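Home | Projects | Funding | Reports | Contact

Mon 4 June
By the Skekgate project desk, Arkdale Comics Library
Print this page | E-mail this page

Skekgate reprint: progress report to the Norner Fund

We're having a grand time with this one! The complete run of Skekgate, all 659 pages of it, has been scanned, and five of the nine collected volumes are lettered, proofed and ready for the printer. Volume 3 was the slow one (the moon war, with speech balloons on top of speech balloons), but it reads beautifully now and the two-page battle finally lines up across the fold.

Spending is on budget. Almost 200 readers have put their names down for the full set, and Ó Conaill have agreed to print the covers on the heavier stock we asked for in November.

Next up is volume 6, where the Sleeper Queen wakes and the story goes properly cosmic. The old colour plates for it are lost, so we are recolouring from scratch and trying to keep to the flat, slightly chalky shades of the first printing. For her bedchamber we want a quiet palette, much like the white quilted pad, beige bolster and grey scroll-patterned cushion in the photo, so that her red armour leaps off the page when she sits up. Test pages will follow with our next report.

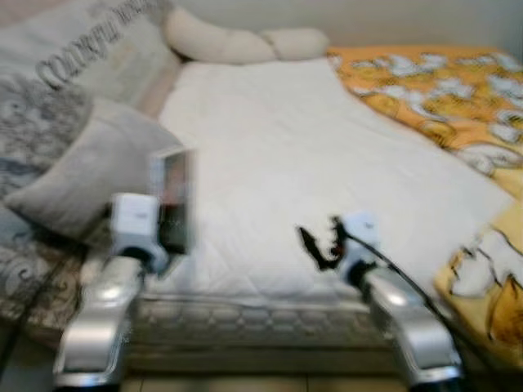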